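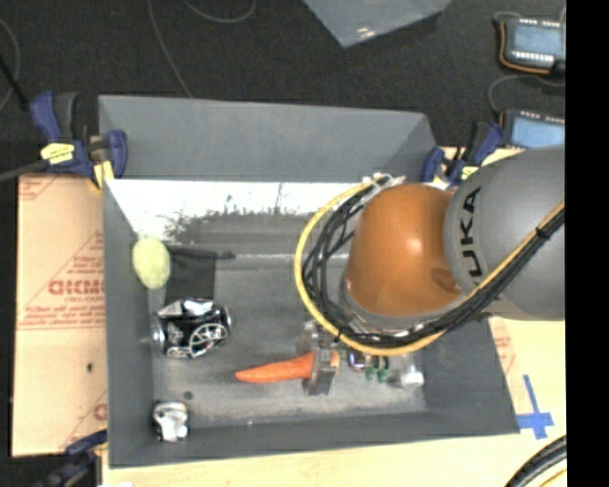
Nasano Countertop Water Flosser: my notes after living with it

January 21, 2023
By the Broleck Dental Supplies shop desk

I've been putting off writing this page for ages. We started stocking the Nasano in September and I took one home the same week (shop perk, I pay cost), and I wanted to use it properly before I told anybody to spend money on it. So this is me, my bathroom and my slightly crowded lower front teeth.

What it is

The Nasano is a countertop water flosser with a tank, a coiled hose and a handle. You fill the tank, lean over the sink, close your lips most of the way and run the tip along the gumline. If you've never used one, the first go is messy! I got the mirror, the light switch and a good part of my shirt. Start with the tip in your mouth before you press the button, and keep it there until the water has stopped. By the end of the first week I'd quit wearing an old T-shirt for it.

It plugs into the wall. There's a cordless model in the same family and I get why people want it, but the tank on those is small and I was forever refilling the one I tried. The countertop tank gets me all the way around, top and bottom, with a bit left over for the back molars, where I always seem to need a second pass.

Pressure

The dial on the handle goes from gentle to pretty fierce. I spent a long time at the bottom end, and I'd say the same to anyone whose gums are tender. My gums bled a little the first few days, the same as they do when I go back to string floss after being lazy. It settled down. If yours keep bleeding, please go see your dentist and don't try to blast your way through it with a gadget.

I run mine just below the middle now. I've had it all the way up exactly once and I don't feel the need to repeat that.

The tips

You get 3 tips in the box. The standard one is what I use nearly every day. The soft rubber one is meant for deeper gum pockets, and you should ask your hygienist before using it, at the lowest setting. The brush-ended one is for bridges, implants and wires. I don't have any of those, but my sister wore braces for what felt like forever and I made her try it, and she ended up taking it home with her. (I'd like it back.)

Replacement packs come in twos. Change the tip when it starts to look cloudy or the spray goes crooked. Mine usually goes crooked first.

Cleaning and upkeep

Empty the tank every night. Don't leave water standing in it, even if you know you'll be back in the morning. We have hard water where I live, so I run a little white vinegar mixed with warm water through the machine every so often, then a full tank of plain water to get rid of the taste. Skip that second part and your next session will be like flossing with salad dressing.

The tank lifts off and can go in the top rack. The handle can't. Wipe the handle down and check where the hose joins it, that's where gunk likes to collect on mine.

You can put mouthwash in the tank if you dilute it. I tried it for a bit and went back to warm water, mostly for the sake of rinsing out the machine less.

Things I don't love

It's loud. Not terrible, but if you share a wall with a light sleeper, do it before they go to bed. The cord is on the short side, and I had to swap places with the toothbrush charger to make it reach. And the lid doesn't click shut, it only sits there, so it slides off if you pick the whole unit up by the top.

Does it replace floss?

I still use string, and my hygienist likes me better for it. The Nasano is great at getting food out and reaching the places my fingers won't go, but I like the scrape of floss where my teeth are really tight. If the choice is between this and no flossing at all, then by all means, this!

Ordering

It ships from our Drarndale store with a 2 year warranty, and you can add a tip pack at checkout. We've sold almost 2,000 of them and still have plenty in both white and slate. If you want to see one before buying, come by the counter and ask, we keep one out of the box.

Comments

mintyfresh_dad
Bought this after my last cleaning. Agree on the lid, mine has been on the floor more than once. Otherwise very happy with it.

Tovah's Mom
Does the brush tip fit the older Nasano handle? Mine is the one with the square button.

Broleck shop desk
It does! Push until you feel it snap in.

gumline88
The vinegar trick saved mine, the spray had gone really weak. Thanks.

Related items

Nasano Cordless Travel Flosser
Nasano Replacement Tips, Standard
Šimkus Soft Bristle Toothbrush
Šimkus Interdental Brushes, Fine
Tongue Scraper, Stainless Steel
Night Guard Case with Vent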